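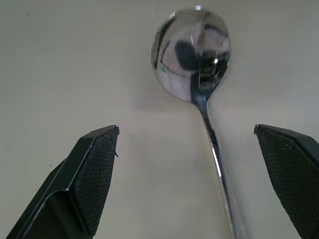

A steel spoon between the open fingers of one of the grippers on test at Calden. The pads are the knurled set.

Chae-won Jang keeps a tally on a sheet of squared paper, and by the middle of the afternoon the sheet is nearly full. Each row is one try at moving a piece of cutlery. A tick means it ended up where it was meant to go. A letter means it did not, and the letter tells her why: D for dropped, M for missed, T for turned in the fingers, W for stopped by the wire.

She has been at Calden for three weeks, comparing fingers and pads for a pair of robot arms that are meant, one day, to put away washing-up in canteens and care homes. Calden is a small workshop that tests parts for other firms. This job came from Stasomura, which wants to sell a two-armed kitchen unit and has not settled what to put on the ends of the arms.

The choice is harder than it sounds. Most of what these arms have been asked to pick up over the years has been boxes, bottles and machined blocks, things with flat sides and a good deal of weight. Cutlery has neither. A teaspoon is thin, shiny and curved in two directions. A chopstick is light and will roll or swing if it is pinched in the wrong place. Both have to go into a basket made of thin bars, with dividers, and the fingers have to get in and out again without hooking on anything.

"People ask which gripper is the strongest," says Jang. "None of them has any trouble lifting a spoon. I could lift a spoon with two pencils. What I want to know is whether the spoon is still pointing the same way when I get there."

Stasomura asked for three sets of pads to be tried. The first is a plain, smooth one, hard and easy to wipe clean. The second is soft and gives under pressure, and is sold under the name Trunari. The third is knurled, with a fine crossed pattern over the whole face of the pad. All three fit the same parallel gripper, so they can be swapped with a hex key in a few minutes.

The plan was for 84 tries with each set, half with spoons and half with chopsticks. That figure was a compromise. Danjuma Uzor, the engineer who wrote the test plan, had wanted more, and Stasomura had wanted an answer by the end of the month. There were extra runs as well, when a cable worked loose or a setting was found to be wrong, and the log now stands at 361 tries in all. The spoiled ones are kept in the file but left out of the results.

The smooth pads did worst, as most people in the room had guessed. With a spoon gripped on the flat of the handle they were fine. Gripped on the edge, the spoon swung round under its own weight, bowl down, and stayed there. Chopsticks were better, but a stick pinched away from its middle would tip slowly while the arm was moving and arrive at the basket lying almost flat.

The soft pads cured most of that. They close round a handle and hold it at whatever angle it was picked up. The trouble came at the other end. When the fingers opened, the spoon sometimes stayed with one of them for a moment before it fell, and in that moment the arm had begun to lift away. Jang's sheet has a run of Ds from the second morning that she puts down entirely to this. A half-second wait after opening got rid of nearly all of them, but half a second on every item is a lot over a full load. 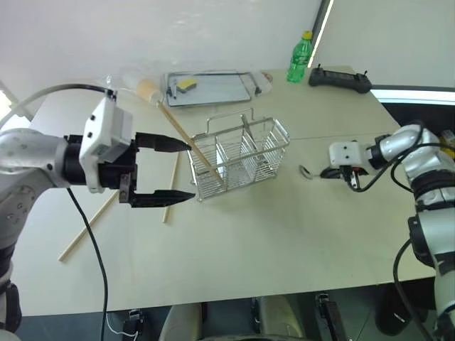
Uzor thinks the basket taught them more than the spoons did. It had been chosen with little thought, from a catering shop down the road, and the first version of the plan barely mentioned it. Then the arms began to catch on it. The tips of the fingers are narrow, but the body of the gripper behind them is not, and when an arm comes in low there is little room between the gripper and the handle of the basket. He has since written a section on approach angles that runs to four pages.

"We had a table of grip forces and we were very pleased with it," he says. "Then most of the failures in the first week were Ws. The grip was fine. We were driving into the handle."

Coming in from the side helped with the first compartment and made the far one worse. Coming in from above helped with both, but then the arm has to turn the stick upright on the way, and that brings back the question of whether the pads can hold it still. In the end the team split the work. Each arm takes the side of the basket nearest to it, and anything for the middle goes in from above at a slower speed.

Seeing what is going on has been a job in itself. There is a small camera close to the fingers, and it gives a good view of the last few centimetres of a pick. It does not like polished steel. The back of a spoon throws back a bent picture of whatever is facing it, which includes the gripper, and the software that looks for the edges of the handle would now and then settle on a reflection instead. Hằng Cù, who looks after the cameras, tried a dulling spray on the spoons for a day and then threw out the results, on the grounds that no canteen is going to spray its spoons.

Her answer was to take the first guess from a camera set higher up, with a view of the whole table, and use the close one only for the last small correction. She also turned the room lights down and put a sheet of tracing paper over one of the lamps. The number of misses fell at once. She is careful about how much to make of this, as two things were changed on the same day.

The knurled pads came last. Jang had expected them to scratch, and she checked each spoon under a lamp at the end of every session. She found marks on a few handles, though none she could feel with a fingernail. In return the spoons turned in the fingers far less than with the smooth set, and they let go cleanly. On chopsticks there was little between the knurled and soft pads, except that the knurled ones needed a slightly firmer squeeze.

They do collect dirt. Lint gets into the pattern and has to be brushed out, and Jang has not yet tested what happens with grease. Sinéad Gilmartin, who ran a hospital kitchen for 12 years and now advises Stasomura, raised this within a few minutes of being handed one. She pressed it with her thumb, looked at it, and asked how it would be washed.

"Anything with grooves in it, the inspector will want to know about the grooves," she says. "It can hold a spoon as nicely as you like. If it can't go through at 60 degrees with everything else, I wouldn't have it in the building."

The pads can be taken off, so a wash is possible. Whether the glue behind them would stand up to it day after day is another matter, and Calden has asked the maker for a version that is moulded in one piece. It has not yet heard back.

There has been less argument over the controller. The arms run on one called Jin, which the team already knew, and the only rival they looked at was dropped early on. It gave smoother movement at low speed, but it could not keep both arms to the same clock, and with two grippers working close to one basket that was enough to rule it out. Tae-yang Ji, who wrote the code that keeps the arms apart, says he would look at it again if that were fixed. He has a list of things he dislikes about Jin, mostly to do with how it reports faults. An arm that has stopped because it touched the wire gives the same message as an arm that has stopped because it reached its limit, and someone has to walk over and look.
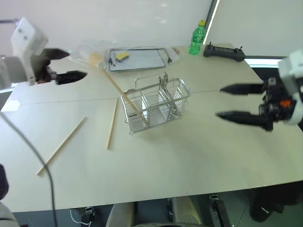

What Stasomura will be told

The report will recommend the knurled pads for spoons and say that either the knurled or the soft set will do for chopsticks. Uzor would like it to go further and recommend one pad for both, so that no one has to keep two kinds in a drawer. Jang would sooner wait for the grease tests.

Forks and knives are not covered at all. Stasomura left them out of the first order, and Jang has tried a fork only a handful of times, outside the plan. The tines caught in the bars on the way in. She wrote it down as a W, with a note beside it, and has asked for another two weeks.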